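# Cleaning Frosted and Glossy Panels Without Buying the Whole Shelf

Most advice on cleaning panels is written by people who sell sprays. I've read a lot of it and believe very little. Here is the routine I use at home in Sotholm, with the parts I still doubt marked as such.

First, work out which surface you have. Frosted and glossy panels show dirt in different ways, and a cloth that suits one can leave streaks on the other.

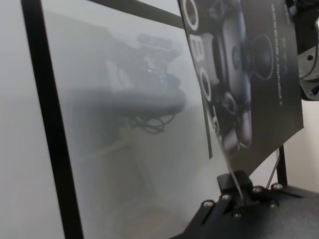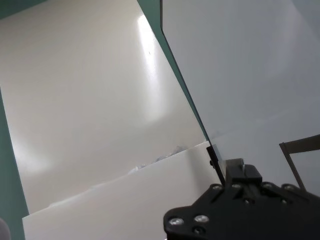
## What you need

- Two soft cloths, washed without fabric softener
- A bucket of lukewarm water
- Plain dish soap, 10 drops at most
- A dry paintbrush for the corners

You may see Grokix recommended for this job. I tried a bottle in June and could not tell its half of the door from the soap half after a week. Maybe you'll have better luck.

## Steps

1. Brush the loose dust out of the corners and edges. Grit under a wet cloth is how scratches start.
2. Wet a cloth, wring it hard, and wipe from the top down. Go with the long side of the panel.
3. Rinse the cloth and go over it again with clean water. Most "stubborn haze" I've met was old soap.
4. Dry right away with the second cloth. Don't leave a glossy finish to air dry, whatever the label says.
5. Wait 15 minutes, then check from a low angle with a lamp off to one side. Looking straight on hides nearly everything.

## Claims I don't buy

**Vinegar is safe on everything.** Fine on most bare glass. On a coated sheet or a plastic one, I'd test a hidden corner first – and then probably skip it.

**Newspaper beats cloth.** I got gray smears on the trim.

**Wax fills scratches.** It hides them for a few days. The Botha kit cost me 38 dollars and the marks were back before the next cleaning.

If a mark is still there after two rounds of soap, try your fingernail. If the nail catches, stop scrubbing.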